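Saadet Baysal
January 26, 2022

Thread on putting a long desk next to a fridge, now that I've lived with the arrangement since November. Mostly clearances and surface cleaning. Long.

The room is in Guimarães, on the second floor, with one straight wall that is straight enough to be useful. The desk is a Stelon, white, long, with a shaped front edge. The tall fridge is a Donton. The desk goes along the wall and the fridge stands past the far end of it.

I drew it with the desk on the other wall first. That gave a better chair position and a worse path to the door. Chair position lost.

The constraint that decides everything is the fridge door. Catalog dimensions give you the body. They usually give you the depth with the door open at 90 degrees too, in a small drawing on the last page. They often leave out how much width the door needs on the hinge side once it goes past 90, and that is the figure you want if there's furniture next to it.

My working method: masking tape on the floor. Tape the body of the fridge, then the arc of the door, then the footprint of the desk top (top, not feet). If the arc and the top overlap on the floor, they'll overlap in real life at tabletop height.

I repeat the part about the top. I taped the feet the first time. The feet are well inside the outline of the top, and I got a layout that looked generous and was wrong.

Depth in front of the fridge: I kept 600 mm clear beyond the open door. Less is workable if you're happy to stand to one side and reach in. I'm not, because I carry trays.

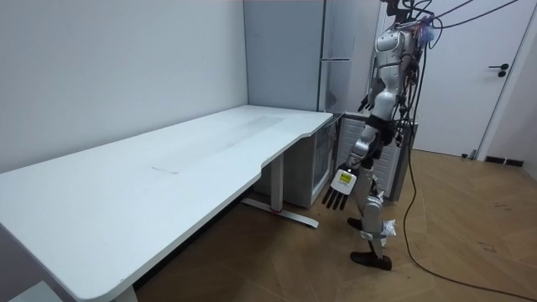
Desk along the wall, top clear. The dark mark near the middle is the one discussed below.

The front edge first. It steps inward partway along and widens again toward the far corner. Stelon sells this as a seating position. In a narrow room the more useful effect is that you can turn around there with your hands full. I would buy the shaped top again for that alone, and I have never sat in the curve for longer than it takes to sign something.

The cost of the shaped top: the usable depth changes along the length. If you plan to put a shelf unit, a drawer block or a monitor arm on it, measure at the narrow part. My drawer block was bought against the wide part and now lives in another room.

Wall side. I left a gap of 7 mm between the rear edge and the wall. Flush looks better for a week. After that the top rubs the paint every time someone leans on it, and you get a gray line on the wall at exactly rear-edge height. A small gap also takes a thin cable. It does not take a plug, so route from the end.

If your skirting board is thicker than your gap, the feet decide the position and you can stop reading this post.

Levelling. Long top on column legs with long flat feet. The feet are forgiving across the desk and unforgiving along it. Check along the length with the longest level you own, then check again after a day with the normal load on. Mine moved. I shimmed the low end and it has stayed put through the winter so far.

Fasteners: retighten the bolts under the top after the first two weeks. The instruction sheet says so in the smallest type on the page. Mine took a quarter turn each. There was an audible creak before and none after.

On to surfaces. White tops show everything, and I knew that when I ordered one. What I didn't know was how different the types of mark are, and that they want different treatment.

Type A, transfer marks. Short, thin, dark, often curved. Something with a rubber or painted edge was dragged a small distance. These sit on the finish. A melamine sponge removes them in seconds and also takes the finish down slightly if you keep going, so stop early.

Type B, rings. From bottles, cups, pans. Water rings wipe off. Tea rings wipe off the same day and need help the day after.

Type C, ghosts. A change of tone with no dirt in it. You can't feel it with a fingernail and no cleaner shifts it.
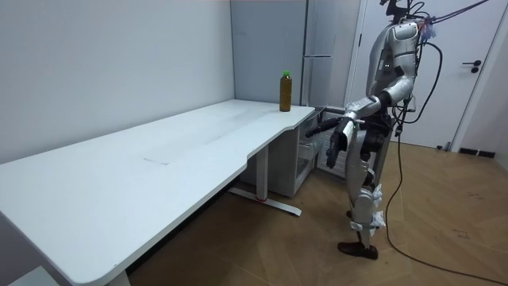
Ghosts come from a few places: adhesive that was cleaned off along with a bit of the finish, a mat that shaded the surface for months, or one area that was scrubbed much more often than its neighbors. They're hard to photograph and easy to see in person, mostly at low angles. Mine is the slightly lighter rectangle near the middle of the top, which is the size and position of a desk mat I used until the new year. I tried to even it out with Wotus surface cleaner on a damp cloth, two passes, then a dry cloth. No change. I've stopped trying.

For completeness, the Wotus does work on tea rings and on the film you get near a kitchen. Spray the cloth, not the desk. Spraying the desk puts liquid into the joint at the rim, and a swollen rim can't be repaired at home.

Terence Blackburn, who fitted the kitchen two floors down, wrote to me about the ghost. His suggestion is to remove the mat entirely, leave the top exposed to the same light everywhere, and look again next winter. He has seen this even out on white doors after a noticeboard came down. He has also seen it not even out. I'm passing on both results.

His second point was better. He asked why there was a mat at all. The mat was there to protect the top from marks. It produced the only permanent one.

So the mat is gone and the rule is now a cloth at the far end, folded, within reach of the fridge. Bottles come out of the fridge, get wiped at the base, and go on the desk. That costs a few seconds.

The far corner of the desk has become the landing spot for anything on its way in or out of the fridge. I didn't plan it as one. Any flat surface next to a fridge at that height will be used this way, so you may as well keep it clear. Before, the corner held a lamp and a tray of pens, and I moved the lamp several times a day to put down a bottle. 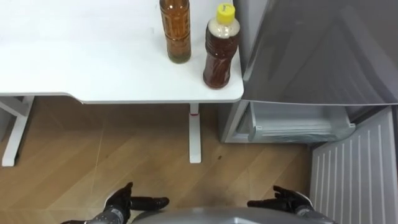

Stability at that corner is fine, given where the leg is. A top that overhangs a long way past its last leg will dip when you set down a full crate, and you feel it through the whole length. If you can choose the leg positions at assembly, move the last one toward the fridge end and accept less knee room there. You won't be sitting next to a fridge anyway.

Things to avoid at the landing corner: paper, anything with a cable, and anything you'd have to move with your other hand while holding a door.

Door clearance over time. Fridges walk a little, especially on wood floors. Mine has come forward 2 mm since I put a pencil mark under the side panel. Not a problem yet. If your gap at the door arc is small, put the mark down on day one so you know which of the two pieces moved.

Ventilation is a separate subject. Check your own manual, follow the figure it gives for the sides and back, and don't let the desk push you into borrowing from it. If one has to give, shorten the distance somewhere a person walks.

Cost, since I was asked last time. The desk came to 853 euros delivered, assembly by me. The fridge was already here. Tape, shims and cloths were in the drawer.

Would I change the layout? I'd slide the desk a hand's width away from the fridge end. It fits as is. The extra space would let me get a broom between the foot and the fridge without turning it sideways, and that strip of floor collects everything.

I'd also order a top in light gray. I asked Stelon whether the shaped version comes in gray and it does, with a longer wait.

Questions so far, answered in one go. Yes, the feet are adjustable, a little. No, I haven't tried car polish on the ghost and I'm not going to. The tape was ordinary painter's tape and it left nothing on the floor after four days. After two weeks it might, so pull it up.

Someone asked for the floor drawing. It's in pencil with three crossed-out versions of the door arc on it. I'll redraw it and post it under this one.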